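The Schoolhouse at Drombridge, by Sewwandi Jayawardena
Reviewed 6 January 2021

I picked this up because my grandmother taught in a village school for most of her life, and I have a soft spot for any book about teachers who start with nothing but a borrowed room. At 165 pages it looked like a weekend read, but I stayed with it for two weeks and was sorry to give it back to the library.

Jayawardena tells the story of the Thambiah school, which opened with 14 pupils and a headmaster who believed children should learn in the language they spoke at home. The chapters on his quarrels with the school board are wonderful – funny, sad and very fair to both sides. I did get a little lost in the middle, where the money troubles go on and on, and I would have loved a map (I kept mixing up Drombridge and Vakevbridge!). The letters from former pupils more than make up for it, and I read several of them out loud to my husband while he was trying to cook.

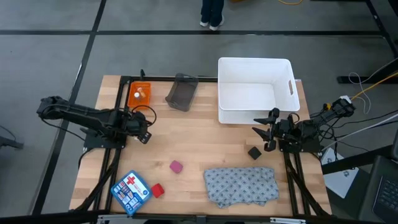
Wooden tabletop with a white plastic storage bin.

Ashraful Sultana's foreword is short and worth reading twice, once before you begin and again at the end. I'm giving it 4 stars, and I've already put my name down for her next one, due in May.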